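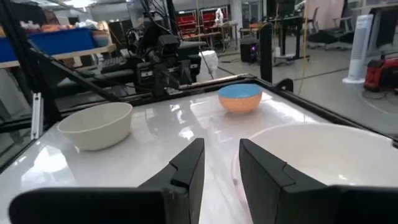 Replays were a waste of a perfectly good evening, says Cristian Ayala, and anyone who misses them is really missing being 20 years younger. He wrote that under my last column and it got a lot of thumbs up, so I've been chewing on it all week, mostly while driving, and I've come out the other side more stubborn than when I went in.

I want the cup replay back. There, I've said it. I want a tie that finishes level after 90 minutes to go again at the other team's ground, under lights, with a different ref and a different wind and the right back who got hurt in the first game hobbling around on the touchline in a big coat.

If you don't follow our corner of soccer, quick catch-up. The cup used to have replays right up to the quarterfinals. Then the league voted in June to go straight to penalties in every round. No extra time either! You play your 90, you shake hands, you put the ball on the spot. The argument was fixture congestion, and I get it, I do. The bigger clubs have European-sized squads with European-sized travel budgets and they're sick of being dragged back out for a Tuesday-ish sort of game on a field that looks like somebody's been keeping goats on it.

But look at what happened to Drukamlow. They had Jerkamstead at home in the second round, a team a division and a half above them (don't ask me to explain the pyramid, it takes a napkin), and they held them 1-1. Jerkamstead scored early off a corner, Drukamlow got it back with a scruffy thing just after the hour that went in off a shin, and from then on it was a siege. There were 3,378 people in there and I swear every one of them was leaning toward the same goal. The whistle goes, everybody's hugging, and for a second you could feel the whole place start planning the trip. Who's driving, who's got work, can we get out early.

And then people remembered. Ten minutes later it was over on penalties, Jerkamstead went through, and the Drukamlow players had to do that walk back from halfway with their hands on their heads.

Now, you can say they had their shot, and they did. You can say a replay at Jerkamstead would most likely have ended 4-0 with everybody home by bedtime. Cristian does say that, further down, in capital letters. Fine! Let them lose 4-0. I've been on the wrong end of a 4-0 replay and I'd go again tomorrow. We took 500 supporters to Huaranga on a miserable night when I was still young enough to think a scarf counted as a coat, we were three down at the break, and I remember more of that night than I do of most of the games we've won. I remember the queue for hot chocolate. I remember our goalkeeper clapping us before kickoff like we were 50,000. You earned that trip by hanging on in the first game, and it was yours whatever the score was.

Then there's the money, which people get squeamish about. A replay at a bigger ground meant a share of a bigger gate, and for a small club that could be the floodlights, or a physio for the whole season, or just not having to sell the only kid who can cross with his left foot. The league says it'll make that up out of the central pot. Maybe it will. I'd like to see the check clear first. A payment that arrives by bank transfer in the spring isn't going to make a nine-year-old fall in love with a team, though, and a night away under the lights might.

My friend Waraporn Suksawat disagrees with me from a totally different direction, and hers is the argument that gives me trouble. She's been going to Eltholm games longer than I've been writing these columns. Her point is that replays rewarded teams for not trying to win. Park everybody behind the ball for 90 minutes, get your nil-nil, cash your ticket to the big ground. She sat through a fourth-round tie where Eltholm had all the ball and the visitors had 6 at the back by halftime, and she says if she'd known it was going to happen again ten days later she'd have taken up bowling.

I don't have a great answer to that. It's true, it did happen. What I'd say is that penalties haven't cured it. I've watched three ties this season where the smaller team very clearly decided around the 70th minute that a shootout was the best deal on offer, and shut up shop just as hard. A shootout is pretty close to even odds. If I'm managing the smaller team I want that coin toss a lot more than I want 90 more minutes at somebody else's place! So you still get the dull last half hour, only now there's no second game to make up for it.

And shootouts wear thin. I love one in a final, when everybody's legs are gone and there's nothing left to try. In the second round in front of a half-empty away end, with both sets of players looking like they could run for another hour, it feels like the restaurant putting the chairs up on the tables while you're still eating.

So what would I do? I'd compromise, I'm not a monster. Bring replays back for the first 3 rounds only, when the big clubs have mostly not come in yet and the congestion argument is pretty thin anyway. If it's level after the second game, extra time and then penalties, go home. From the fourth round on, do whatever the television people want. And if a big club gets drawn early and truly can't face another game, let it hand over its share of the replay gate and send out the youth team. I know of at least two groups of teenagers who'd bite your arm off for that.

Cristian has already told me this would never get through a vote, and he's probably right, given who has the votes. Drukamlow are back in league action this weekend, away, and I'm told the shin that scored is fit to play. I'll be there with a proper coat.

Contact the sports desk | © 2025 All rights reserved | Back to top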